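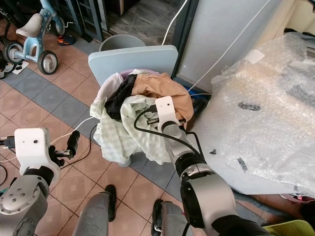 How long does a piece of clothing last if you look after it?
Longer than the people who sold it to you would guess. My oldest shirt has been through three moves and two collars, and I wore it to breakfast this morning.

OK, so that's my opener. Wait for people to sit down, then say hello properly.

Hello! Thanks for having me, and thanks to Bindu Ramasamy for the introduction (if she mentions the curtain incident, laugh and move on). I run the mending table at Plosance, the fabric shop next to the old post office. I'm not a tailor. I learned most of this from Subbarao Poduval, who did alterations for his whole working life and still can't watch me thread a needle without sighing.

Slide 2 — the chair

Ask for hands: who has a chair at home with clothes on it? Give them time. There are always more hands once the first few go up.

The chair is where the in-between clothes go. Worn once, not dirty enough to wash, not clean enough to go back in the drawer. I used to think of it as laziness. Now I think most of us just never picked a spot for those clothes, so they picked one for themselves.

What I do at home: two hooks on the back of the bedroom door. One for tomorrow, one for "needs something." The second hook is where the mending starts. A button hanging by a thread goes on that hook. A hem that's come down goes on that hook. When the hook is full I sit down with it, usually with the radio on, and I don't get up until it's empty or my tea is cold.

Slide 3 — wash less, really

This is the part where people look at me funny. Most of the wear I see on the mending table comes from washing and drying, and I'd say the dryer is the worse of the two. That gray fluff in the lint trap used to be your T-shirt!

Things I'd like them to write down:
Turn jeans and dark shirts inside out.
Zip the zippers. Undo the buttons.
Cold water unless somebody's been sick.
Hang sweaters over two bars, never one, or you get the shoulder bumps.

Mohandas Warrier asked me last time about vinegar in the rinse. I use it on towels and that's it. Don't get dragged into the vinegar conversation again, it ate ten minutes.

Slide 4 — the shirt story

Pass the shirt around here. Start it on the left side of the room so it gets back to me by the end.

So this shirt. I bought it for a wedding, and the collar frayed right along the fold, the way they do. I took it to Subbarao and he unpicked the collar, flipped it over, and sewed it back on. Good side out, worn side hidden underneath. I had no idea you could do that. I made him show me on a second shirt, then I did a third by myself and put it on backward. (Pause for the laugh. If there isn't one, keep going.)

When the flipped side wore out too, I cut a new collar from the shirt tail. You can see the tail is shorter now and finished with a strip from an old pillowcase. It tucks in, so who cares.

Slide 5 — numbers, quickly

We've kept a notebook at the table since we started. Last year we logged 554 repairs. Of those, 116 were buttons. Buttons! You can sew on a button while the pasta boils. Zippers were the next big group, and most of those didn't need replacing, only a new slider or a bit of candle wax on the teeth.

We turned away 11 things. Mostly elastic that had gone crunchy, and one raincoat where the coating was peeling off in sheets. I felt bad about the raincoat.

Slide 6 — what to have in the house

Hold up the tin. Keep it short, people want the demo.

Needles in a couple of sizes. Black, white and gray thread — gray disappears on nearly everything. Small sharp scissors that live in the tin and never, ever cut paper. A few pins. A scrap of beeswax. I like the Hikau needles we sell at the shop but any that don't bend will do.

Margaux Riviere will have the practice squares at the back. One each, please, we cut some 300 for the whole season and they have to stretch to September.

Slide 7 — demo

Button with a shank. Use the big coat button and the red thread so the back row can see.

Come up from underneath, go through the button, lay a matchstick across the top. Sew over the matchstick four or five times. Slide it out, lift the button, wind the thread around underneath, knot it at the back. The gap leaves room for the thick cloth of the buttonhole, and it's why coat buttons sewn on flat keep popping off.

Then let them try. Walk around. Ravindran Rai is left-handed and has offered to sit with the other lefties, so point him out before they start.

If there's time — darning. If there isn't, tell them it's a class of its own and the sign-up sheet is by the door.

Questions I usually get

Moths: freezer bag, two weeks in the freezer, then clean the closet floor too. Cedar smells nice.

Is it worth fixing cheap clothes? I say yes if you like wearing them. I've patched a free T-shirt four times and I'd do it again.

Iron-on patches: fine on knees, stitch around the edge anyway.

Get the shirt back before anybody leaves. Last time it went home in someone's tote bag and I didn't see it for a month.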